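Home » Courses » Everyday Materials and the Table » Handout 4: Trays, Mats and Laying a Small Surface

Handout 4: Trays, Mats and Laying a Small Surface

Welcome back! Last time we did cloth, and I know many of you came in expecting a quick hour on napkins and left with your hands full of linen samples. Today we get to my favorite part of the whole course, the tray. I could talk about trays until the building closes (and in January I nearly did).

Reading before class: the Rantala chapter on serving surfaces, at least up to the section on handles. Bring a tray from home if you have one. Chipped, stained, ugly, all fine, the ugly ones are often the best to learn from.

1. What a rim does

A tray is a flat thing with an edge, and the edge is where all the interesting decisions are. A low rim lets you slide a plate on and off. A high rim keeps a rolling spoon in. Run your thumb along the inside corner of the tray you brought. Is it a sharp corner or a round one? Round corners wipe clean in a single pass, sharp ones collect crumbs, and you will feel this the first time you wash up after a real breakfast!

Look at color too. When the rim is darker than the base, your eye finds the border right away, and you set things down inside it without thinking. Try the same task on a tray that is one color all over and notice how much more often you look down.

2. The mat underneath, the mat behind

We usually think of a mat as something that goes under a thing. It can just as well sit next to the tray and mark off a second area. I like stripes for this. Thin stripes running along the length of the table give you a ready-made ruler, so you can see at a glance if your tray is crooked. Solid mats are calmer to look at, but they won't help you line anything up.

Terms you should know by next week:
Field: the part of the table you are working on.
Rest: the place where an object waits until it is needed.
Reach: how far you can go without leaning.

Keep the field clear and give every object a rest. If an object has no rest it ends up in the field, every time.

3. Soft rounds

Cushions, felt discs, padded covers. Students tend to skip these, and I wish they wouldn't, they're lovely to handle. A rounded top will not carry a cup, so treat the object as something to be placed and left. Pick it up from the sides with both hands. A speckled surface hides lint very well, a plain dark one shows every hair in the house.

4. Exercise for pairs

You need one tray, one striped mat and one soft round object. Put the tray nearest to you, the mat beyond it, the round object on the mat.

Step 1. Move the round object onto the tray, using both hands, and set it down in the middle.
Step 2. Put it back on the mat.
Step 3. Turn the tray 90 degrees and do it again. Has your reach changed?
Step 4. Swap places with your partner and compare notes.

Do the whole thing 3 times before you write anything. First impressions of reach are nearly always wrong, mine included.

5. To hand in

One page, by hand or typed, on a tray you use at home: its rim, its corners, where it rests when you aren't using it. Sketches very welcome! The page is worth 100 points, and 2 of last year's best were mostly drawing.

Questions about the exercise go to Raimo Aaltonen, in the Troden room after class. The sample trays live on the low shelf there, please put them back with the small ones on top.

Next handout: bowls and what to stand them on.
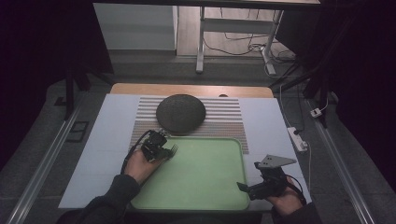
Page last changed: Tuesday, April 3, 2018
Layout for section 4, with the green tray at the front and the dark round on the striped mat behind it. Check your own table against it before you start step 1, and mind the order: tray, mat, round.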